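Talk notes -- "How many examples is enough?"
Irneo workshop, 12th January
Slot: short talk plus questions. Keep it moving.

SLIDE 1 -- Title
Say hello, say I work on bin picking at Prolis. Don't read the title out.

SLIDE 2 -- The claim
Everyone in this room has heard it: collect more picks and the model will sort itself out. I believed it for a while. Ask for hands: who has a learning curve they would show their boss? Wait. Don't fill the silence.

SLIDE 3 -- What we counted
Pirkusent set, first round. 300 attempts logged, all good on paper. Then we went through them by eye and found that about 100 were close to copies of each other. Same object, same spot, same approach angle. The person resetting the bin puts things back where they came from. I did it too.
Do NOT say "data is the new oil." Someone will say it in questions anyway.

SLIDE 4 -- Labels
Success was marked by vacuum reading alone. Bad idea. A cup can seal on the wrong object and the log still calls it a pick. We now want the item name checked separately. It's slow and people complain.
If asked what it costs: I don't have a figure I trust.

SLIDE 5 -- The Kalogeropoulos split
Explain slowly, people get lost. Hold out whole objects, then hold out whole layouts. Test on both. Most published numbers I've read hold out neither, or they don't say. Our score dropped badly on new layouts and barely moved on new objects. I had guessed the opposite. I don't have an explanation yet and would rather leave it open than make one up.

SLIDE 6 -- The bin
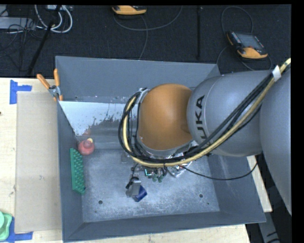

Arm over the bin, cups low, shiny package on the floor beside them.

Let them look first. Point at the package: crinkled, silver and clear, bright reflections. Then the long green one with the bumps, against the left wall. Ask which they would want 3 of in the training set and which they would want 50 of. Also point out how much the arm and cables hide from this view. If your labels come from a view like this, ask what the labeler could see.

SLIDE 7 -- What I would do with 4 weeks
Fewer picks, more resets. Change the layout every time, even when it's boring. Write down the failures with the same care as the successes. Stop when the held-out layouts stop improving, whatever the plan said.
We have a second round planned for June. It may show I'm wrong about all this.

Questions. Repeat each one into the mic.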